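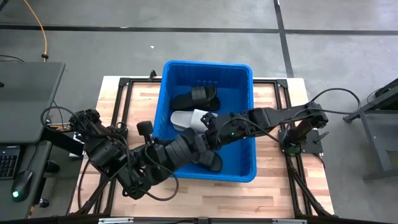

Nostbridge Public Pools to Reopen Under New Footwear and Locker Rules

2018-01-11

The Nostbridge Parks and Recreation Department has approved new rules for footwear, lockers and lost property at the city's 4 indoor pools. The rules take effect when the Billden Street pool reopens after its winter maintenance closure, and they will apply at the other three sites on the same morning.

Under the new rules, outdoor shoes may no longer be worn past the changing rooms. Swimmers may go barefoot or wear clean sandals, slides or water shoes on the pool deck. Parents and other spectators who stay on the benches during lessons must do the same, or wear the disposable covers available at the front desk at no charge. Wheelchairs, walkers and strollers are not affected, though staff may ask that wheels be wiped down at the entrance in wet weather.

The department said the change follows a review of cleaning costs and visitor complaints that began in September. Road salt and grit carried in on shoes were named in the review as the main cause of wear on the deck tile at the Billden Street and Grundard pools, where sections of the floor had to be resealed ahead of schedule. Grit also reaches the water and shortens the life of the filters. The review found fewer problems at the Hoekstra pool, which has had a shoe rack and a bench at the changing room exit for several years.

Racks of the same type will now be installed at all sites. Visitors may leave outdoor shoes there at their own risk or take them into a locker.

"Most of our visitors already change their shoes before they reach the water, and we thank them for it," the department said in a written statement. "The new rule sets one standard for everyone and gives our staff a clear basis for enforcing it."

A visitor who arrives on the deck in outdoor shoes will first be asked to remove them. Staff may refuse entry to the deck if the request is ignored. The department does not plan to issue fines.

Lost property

The second part of the decision deals with items left behind. The pools logged 3,185 pieces of lost property last year, and fewer than half were claimed. Sandals and slides made up the largest group, followed by towels and goggles. Many were single shoes.

Until now each pool has followed its own practice. Grundard kept unclaimed items for a full season, while Billden Street cleared its shelves every month. From the reopening, all sites will hold ordinary items for 20 days. Items will be tagged with the date and the place they were found, and visitors may ask for them at the front desk during opening hours. Desk staff will ask for a short description before handing anything over. Telephone inquiries will be accepted, but staff will not set items aside for longer than the holding period.

Keys, phones, wallets, eyeglasses and medical devices will be handled separately. These will be locked in the site office on the day they are found and moved to the department's main office at the end of the week, where they will be kept for three months.

Clothing and footwear that is not claimed in time will be washed and donated if it is in good condition. Single shoes and worn items will be discarded. Swimwear will not be donated.

Lockers

Lockers at all sites remain free for use during a visit. They must be emptied by closing time. Locks left on overnight will be removed, and the contents will be treated as lost property under the rules above. The department noted that a number of lockers at Hoekstra have been in constant use as private storage, which has left families without space on weekend mornings.

Members of swim clubs who need to keep equipment on site may apply for a storage cage. Cages will be assigned by club and not to individual swimmers. Forms are available at each front desk — clubs that already have a cage do not need to apply again.

Costs and schedule

The department has set aside $2,000 for signs, shoe racks and storage shelving. The money comes from the existing maintenance budget, and entry prices will not change as a result of the decision. Staff at each site will install the shelving themselves during the closure.

Maintenance work at Billden Street includes repairs to the shower drains and new lighting in the family changing area. The department expects the work to finish on time. Season pass holders may continue to use the other pools while the building is closed, and evening lap swimming has been extended by one hour at Grundard for the same period. Swim lessons booked at Billden Street have been moved to Hoekstra, and families have been notified by mail.

Printed copies of the new rules may be picked up at any of the pools and at the Nostbridge Public Library. Comments may be sent in writing to the Parks and Recreation Department. The department will review the rules once the summer season has ended and will publish any changes before the next maintenance closure.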